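Home | News | Projects | Open Nights | Contact

FOR IMMEDIATE RELEASE
August

Two-armed desk tidier from the Skiltmont shared workshop goes public, plans and all

SKILTMONT – Hello from the back bench! I'm the person who has been hogging the good vise since winter, and I'm very happy to say that the Flalham project is ready for other people to mess with. Starting this month, anyone can download the parts list, the drawings and the practice room for our home-built, two-armed desk tidier, free of charge, and build one in a garage, a spare bedroom or a workshop like ours.

Flalham is a pair of arms on one body, meant to roll up to an ordinary desk and put things back where they belong. I started it because my own desk is a disgrace. The first set of joints came off the workshop printer in 61 pieces (I have the labeled bags to prove it), and the whole build has cost me 700 dollars so far, counting the motor I fried by plugging it in backward. Please read the wiring page twice.

Most of the work these past months has happened on a computer. Before I let real motors swing near real coffee mugs, I wanted a simulated room where the arms could bump into things for free, so I built one. It has a desk, a few things to pick up and a big window, because if I'm going to stare at a room all evening I want some sky in it.
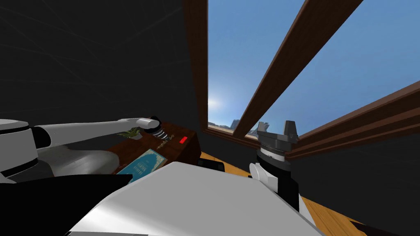
The software that runs the practice room is called Onell, and it's the part I'm proudest of. You write a short list of moves, press go, and watch both arms try it. If an elbow swings too wide, you change a number and go again. A full run takes me 10 minutes on a very tired laptop, so you don't need anything fancy. The same list of moves then gets sent to the motor boards on the bench, with the speed turned way down for the first try.

The wrist design is named Ammann and it's on version 2. The first one had a cable running outside the housing and it snagged constantly. Now the cable goes through the middle, which meant redrawing nearly every part around it, and I'd still like a second opinion on the bearing. If you know bearings, please come find me!

We're holding an open evening at the workshop in August, doors at 7 p.m. The bench arms will be out, the practice room will be up on the big monitor, and you're welcome to bring a laptop and load your own moves. Kids are fine with a grown-up along. Park on the side street, the front lot fills up fast.

Files and build notes are on the Projects page. Press questions can go through the Contact page, and I answer most evenings after supper.

###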